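About Farnov
Who we are and what we're working on

Hello, and welcome! If you've found your way to this page you probably want to know what we do in Fellville, and whether a machine is going to take out your recycling any time soon. The short answer is some of it, slowly, and we'd love to tell you the longer one.

Farnov began when Milovan Atanasov, who had spent years fixing packing lines, came home to a sink full of dishes and wondered why a machine could fill 1000 bottles before lunch but couldn't pick up a single one off his kitchen counter. He rented the back half of the old Nzioka building, brought two arms and a great many extension cords, and started with bottles. We're still rather fond of bottles.

Our main project is called Clatel, and it covers the small jobs that fill up a day: putting things in the right bin, clearing a table, restocking a shelf, moving parts from one tray to another on a shop floor. We keep a list of 339 of these chores (people write in with more, and please do!), and we call 50 of them ready, meaning we would let a customer stand there with a cup of coffee and watch. Sorting is coming along nicely. Folding is not. Anything involving a wet sponge we would rather talk about next year.

So can machines do household chores yet? On a tidy table, with good light and things they have met before, we think quite a few can be done. A real kitchen on a school morning is another matter, and we try to say so to everyone who calls, even when it costs us the order. Milovan has 2038 written on the whiteboard as his guess for a robot that can look after a whole kitchen by itself, and the rest of us argue with him over lunch. 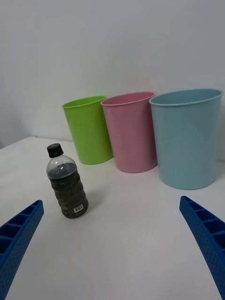 A bottle, and green, pink and blue to choose from 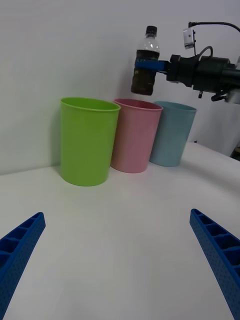

2 min read

Visitors are welcome most afternoons after 2:00, and we're glad to show shop owners, teachers and curious neighbors what we have going. Bring a chore you can't stand. If it isn't on the list, we'll add it while you're here.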